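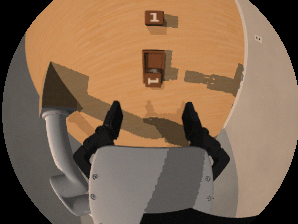

# Calibrar a câmera de pulso olho de peixe no simulador

Se você já tentou ensinar um robô a guardar um cubo numa gaveta usando só a câmera do pulso, sabe que a maior parte do trabalho acontece antes de qualquer política entrar em cena. Neste tutorial vamos acertar o modelo da lente na Kingi, a nossa biblioteca de percepção, para que um ponto na imagem corresponda mesmo a um ponto na mesa. Vá com calma, faça um café e deixe o terminal aberto!

## 1. Carregue a tarefa

```
kingi load gaveta_cubo --camera pulso --seed 77
```

A mesa redonda é ótima para este exercício: a borda se curva bastante perto do limite do círculo, e qualquer erro de distorção aparece ali primeiro. O cubo e a caixa com a gaveta trazem o número 1, que usamos como rótulo do par.

## 2. Mascare o que pertence ao robô

Os dedos pretos e o corpo cinza da garra ocupam boa parte da imagem, e os cantos pretos não trazem informação nenhuma. Gere a máscara com a garra aberta:

```
kingi mask --robot --cantos --dilatar 13
```

Confira o resultado com os seus próprios olhos. As sombras compridas sobre a madeira costumam enganar o segmentador, que às vezes as junta à sombra da própria garra – se acontecer, diminua a dilatação e tente outra vez.

## 3. Ajuste a lente

```
kingi fit --modelo equidistante --poses 23
```

O ajuste move o pulso por 23 poses e reprojeta as quinas do cubo em cada uma. Até fevereiro usávamos o modelo pinhole com correção radial, que funcionava bem no centro e muito mal na periferia, então, se você herdou uma configuração antiga, apague o arquivo `lente.yaml` antes de começar.

## 4. Teste a gaveta

Peça a pose da frente da gaveta e compare com a do simulador:

```
kingi check gaveta --erro
```

Um erro de até 13 mm é aceitável para o planejador. Acima disso, volte à máscara, que quase sempre é a culpada.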